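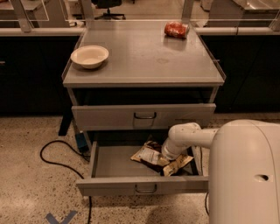

Where should snacks live in a small kitchen?
In a low drawer, a little further away than you'd like, with nothing else in it.

I came to this view slowly. For years the snacks in our flat lived in whichever cupboard had a gap, so there were crackers behind the flour and a bar of something from Denmont that I found in October and ate standing up, out of respect for its age.

Then Wing-sze Cheung moved her office and gave me a metal cart she no longer had space for. Grey, two drawers, U-shaped handles, a flat top with a bit of a lip. It is the sort of thing you'd expect to find holding spanners. I put it in front of the long dark cupboards, where it looked dreadful, and then I stopped noticing, and now it runs the house.

The bottom drawer is snacks. It's shallow, so packets lie flat and you can see the lot when you pull it right out. Two packets and it already looks lived in. In a cupboard, two packets vanish and you go and buy more, which is how I once came to own 7 bags of the same Brenik pretzels. I don't even like them much. They taste of envelope.

The top drawer was meant for tea towels. It is currently for batteries, string and a takeaway menu from a place that shut. I keep it closed.

As for the tabletop, I had plans. A clear surface, wiped nightly! What it gets is a white bowl that might have fruit in it one day, a fizzy drink can lying on its side, and smudges in the middle that come back however often I go at them with a cloth. Grey metal shows every drop of water and I wouldn't choose it again, though I didn't choose it the first time.

I've stopped decanting things into jars, by the way. I did a weekend of that, with labels, and the crisps went soft by Tuesday. A crumpled wrapper folded over twice does the job perfectly well, and it has the best-before date on it.

Next I'm going to sort out the top drawer. I said that before Christmas as well.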